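Product copy, wk 3 - 19th July

Listings for accessories (phone cases, sleeves, screen film). Read the Huso case page before class. Title = brand + model + what it is. Clirneck puts 2793 characters in one listing, way too much, buyers skim.
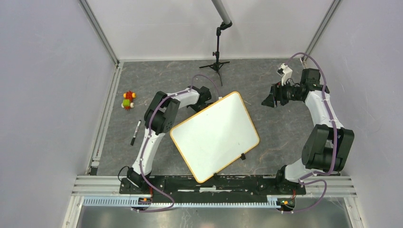
Fit goes first. Which phone, which year, camera cutout or no. Then materal, then care. Avoid "premium", means nothing.

HW: rewrite the Mollska sleeve listing, 531 characters max. Bring teh printout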